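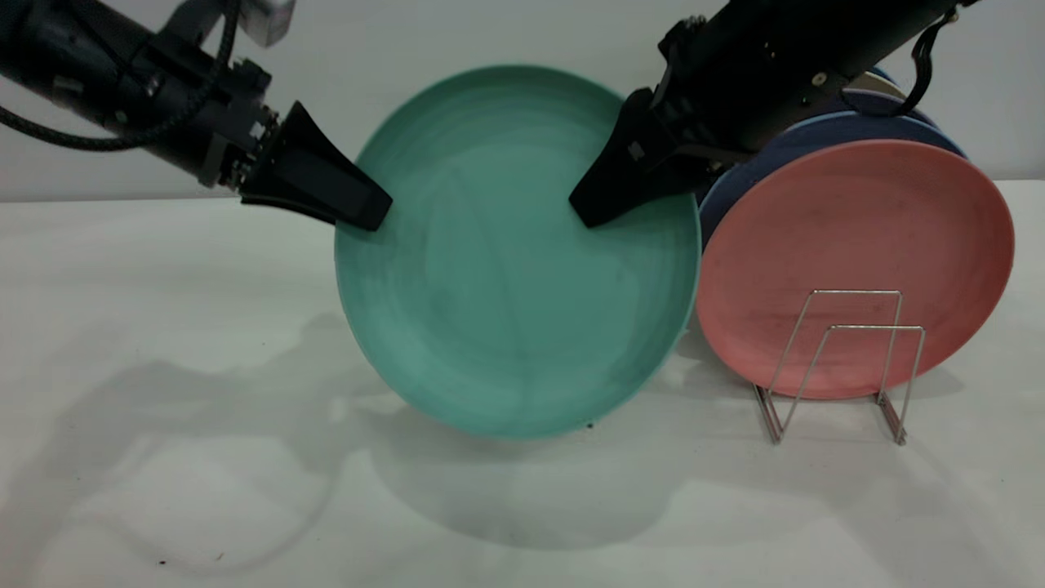
*Zuletzt geändert: 2020-05-20 (Radwa)*

Geschirr von Hand, Kurzfassung. Wird ergänzt wenn Zeit ist.

- Gläser zuerst, dann Besteck, Teller, Töpfe ganz am Schluss. Wasser wechseln sobald kein Schaum mehr da.
- Teller zum Trocknen immer aufrecht. Flach gestapelt bleibt das Wasser am Fußring stehen, gibt Ränder auf dem Regalbrett.
- Angebranntes: 400 ml Wasser, ein Löffel Natron, kurz aufkochen, stehen lassen. Nicht mit Stahlwolle an die beschichtete Pfanne!!
- Graue Messerspuren auf Glasur: Natronpaste, weicher Lappen, kreisen. Geht meistens weg. Bei matter Glasur lieber erst am Boden testen.
- Teerand in Tassen: Zitronensäure, kalt ansetzen. Heiß gibts Kalkflecken, die gehen dann kaum noch raus.
- Holzbretter nie einweichen. Beide Seiten nass abwischen, hochkant trocknen, sonst verziehen sie sich. Öl alle paar Monate, meins zuletzt im Februar, also wieder fällig
- Abtropfgitter: Kalk mit Essig 1:1, Gummifüsse vorher abziehen.
- Spülschwamm nach 7 Tagen weg. Lappen in die Kochwäsche.

Tip von Gerd Teuber: Abfluss abends mit heissem Wasser nachspülen. Mach ich seitdem auch.

Silber und Kupfer fehlt noch, kommt exta.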